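**Gutar thesis** is a position in the philosophy of science about levels of explanation. It holds that a property of a whole system may be fully fixed by its parts and still be impossible to explain in terms of them. The name comes from the town of Gutar, where Elfriede Wendt first gave the argument as a set of 11 lectures.

## Argument

Wendt separates *fixing* from *explaining*. A lower level fixes a higher one if no change can occur above without a change below. It explains the higher one only if a person who knew the lower level alone could state what to look for above. Wendt claims that the second condition often fails - even in simple systems with few parts.

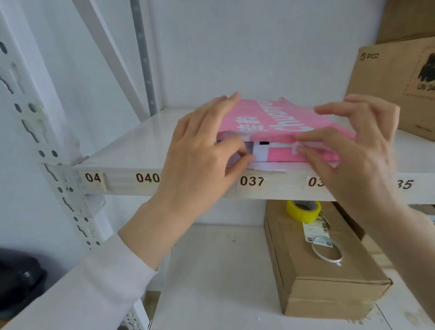 The main case in the lectures is a grid of 20 cells that switch on and off by a fixed rule. Patterns in the grid can be traced cell by cell, yet the terms used to sort them do not appear in the rule.

## Criticism

Delorme objected that the thesis confuses a limit on observers with a feature of the world. On this view, a better choice of terms at the lower level would remove the gap. Lostum accepted the distinction but argued that it applies only to systems with a history.

Wendt replied to Delorme in the second edition, which adds 2 appendices. The reply to Lostum is limited to a footnote.

## See also

- Reduction
- Supervenience
- Ruvance debate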